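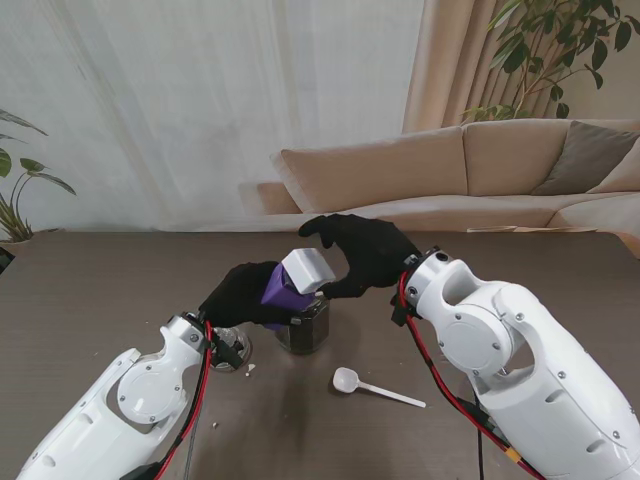

No. 212

Zenum: squash and pumpkin harvest records from Zadus Farm

README

Filed under: Open data, Small farms, Winter squash

Welcome! Zenum is the whole winter squash and pumpkin record from Zadus Farm, typed up from the barn notebooks and put into one plain file so other growers can use it. We love these notebooks (mud and all) and we're so happy to finally get them off the shelf. There are 1,435 rows. Each row is one picking from one bed of one variety, with the weight in pounds, the number of fruits, and whatever the picker felt like writing down.

What's in the folder

harvest.csv has the pickings. beds.csv tells you where each bed is, what was planted there the year before, and whether it got compost in the spring. varieties.csv has the names as they appear on the seed packets, plus the names we use in the field, and those two don't always agree. Check it before you group anything! "Big Blue" was two different squash for a while.

Columns in harvest.csv

bed: a letter for the field and a number for the bed. H is the Hunt field, the long one by the creek. U is the upper field.
variety: matches the code in varieties.csv
pounds: weight after brushing off the dirt, before curing
fruits: whole fruits only, splits go in the notes
mulch: straw, leaf, none
notes: free text, left the way it was written

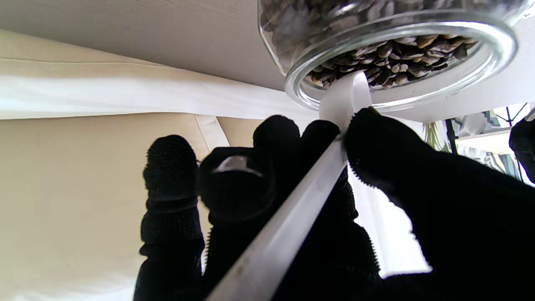 The mulch column is the one I'd look at first. The straw beds in Hunt did so well in the dry years that we changed the way we plant the whole field, and I keep going back to those rows and finding something new in them. Butternut loved it. The kabochas didn't seem to care one way or the other, and I would really like somebody with better statistics than mine to take a look.

Missing values are blank. A zero is a real zero and usually means squash bugs. In 334 rows the weight is missing because the barn scale was broken that season and we only had counts. Please don't fill those in from the average for the variety. Fruit size changed a lot from bed to bed that year, and you can see it in the notes.

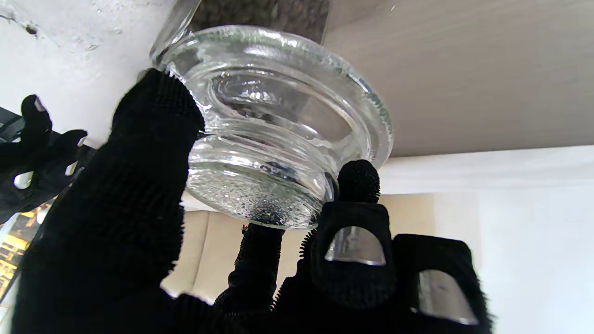 Glass jar, held from below.

How the weights were taken

Everything went across the same platform scale, which reads up to 400 pounds. Bigger loads were split in two and added together on the page. Bins were weighed empty at the start of each day. If a picker forgot, the note says "bin?" and you should treat the number as a little high.

Known problems

Beds U7 and U8 were joined into one when we moved the fence, and the later rows all say U7. The first two seasons have no mulch column in the notebook, so those values came from the planting plan. We never recorded rainfall on the farm. There's one page with a coffee ring over most of the delicatas, and where I couldn't read a number I left it blank.
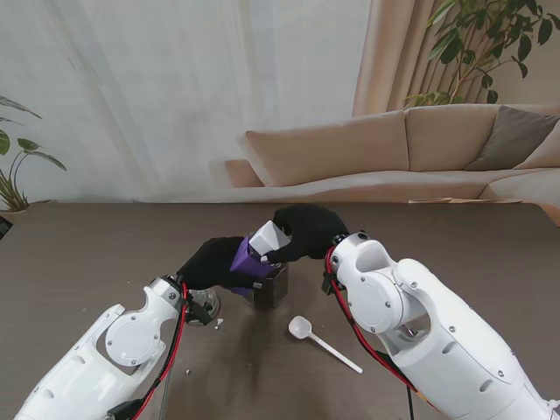 Ulthorpe, December 2023

Second release. The July bed checks are in now, with vine length and first flower for the Hunt field, and they line up with the harvest rows by bed code. It's a great little addition, and you can already see which beds were going to be late. I also fixed the swapped codes for the two acorn types and took out a row that had been typed twice.

Use and credit

Use it for anything you like: class projects, farm planning, charts for the wall of your packing shed. Credit it as "Zenum squash records, Zadus Farm." If you find a mistake, send the row and the bed code to Inese Kalniņš, who typed up every page and still has the notebooks to check against. And if you grow winter squash on heavy clay and keep records of your own, please write too! We'd love to put them side by side with ours.

Still to do: seed sources for the older varieties, and a map of the upper field.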